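Filed under: Workplace Studies / Packing and Sorting

3.2 The belt as a work surface

I went into this part of the study thinking a conveyor was just a way of getting stuff from one end of a room to the other. Lakmal Dewan, who had spent years on the packing floor at Tinmont before joining us, laughed at me for that (fair enough!). For him the belt was a table first, and he cared about its color and its finish far more than its speed.

So we started asking people about the surface itself. Over 6 visits to Sturkus and Godinho I kept hearing the same complaint about dark goods on dark belts: black wallets, black cloths, anything flat and dull. They're easy to miss, and they're a pain to pick up because there's no edge to get a fingernail under. Figure 3 has the kind of setup I mean, a dark green belt with a silver rail along the back and a wider grooved frame at the front, with something flat and black on it.

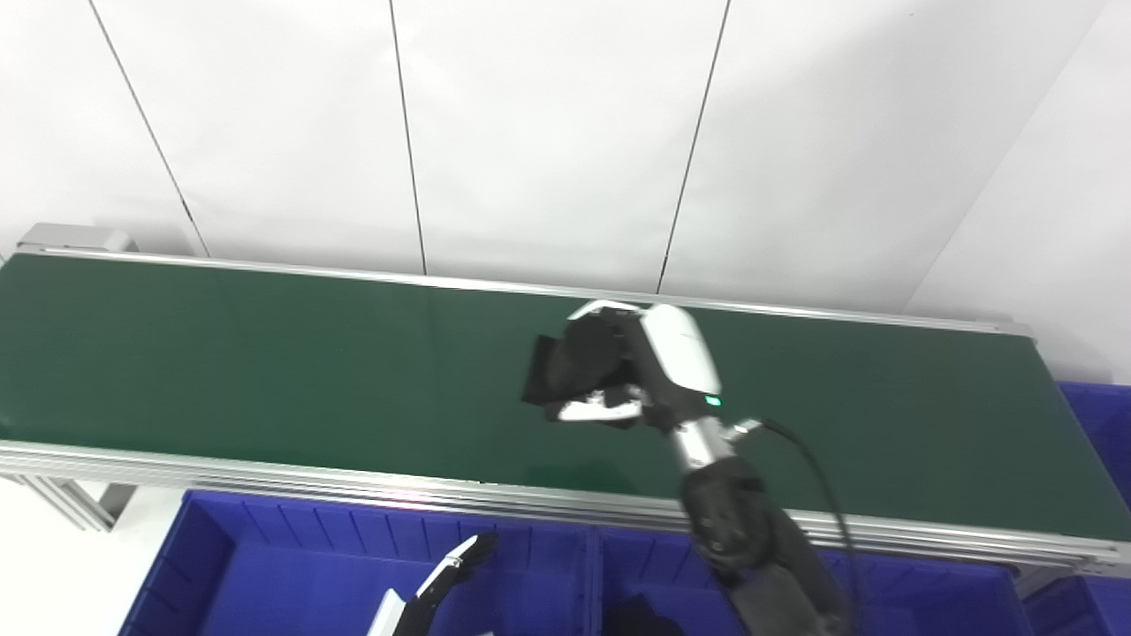 Figure 3. Flat black item on a matte green belt, against white wall panels.

The front frame came up a lot too, and I hadn't expected that. At Godinho the packers leaned on it, parked their tape on it, and slid flat things toward it until an edge hung over and they could pinch it. Lakmal calls this "walking it to the rail," and I've now caught myself doing it with coins on my kitchen counter.

We logged 2,000 picks in January, and I went back through the flat items separately, which took forever. Section 3.3 goes through how those were handled, starting with the Porell cloths.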